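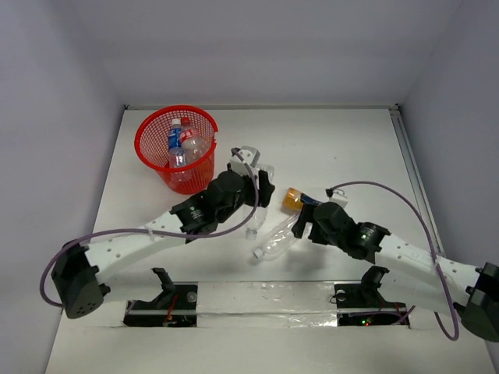

## Two-arm teleop: bottles into a basket, arms keep crowding each other when I record

**Anouk Hermans**

Hoping someone has done this one. Two arms, I drive both by hand with leader arms, task is plastic bottles off the table and into the red basket at the back left. Using Rikideo to record.

Single bottle demos are fine. With a few lying close together in the middle it goes bad -- both grippers end up over the same patch, I can't tell which hand should take what, so I dither. Lots of stopping and starting. The trained policy dithers too, surprise. It hovers over a bottle, backs off, hovers again.

Got 244 episodes so far, September 20, 2022 was the last batch. Do I throw them out or just keep adding? Also the right arm has a long way to go to reach that basket, should I be handing over to the left or going straight across?

---

**Celeste Zapata**

Pick a rule and stick to it, every single episode. Mine: left arm goes first, takes whatever is closest to it, drops it in and gets clear. Right arm stays back untill the left one is out of the way. Boring and slow but the policy learns it. If you change your mind halfway thru an episode, bin that episode.

Handover vs straight across -- go straight across if the arm reaches without stretching right out. Handovers double the number of things you can fumble. If it can't reach, move the basket nearer the middle and see if you still care about the handover.

On the 244, don't dump the lot. Play them back fast and pull any where a gripper stops dead over a bottle for more than a breath or so. I kept 985 out of 2000 on my last set and it ran better than the full set did.

Other stuff:

- clear bottles are hard to see on a white top, check your wrist camera views before you record, not after
- grab round the body, not the neck
- change how the bottles lie between episodes, some pointing at you, some on a slant
- watch your cable loops at the elbow when the arm swings over to the basket

---

**Mathur**

just record more. worked for me

---

**Anouk Hermans**

Thanks Celeste. Did 9 with left arm first and they allready look calmer on playback. Going thru the old ones tonight. Basket stays where it is for now, will try moving it if the right arm keeps stalling.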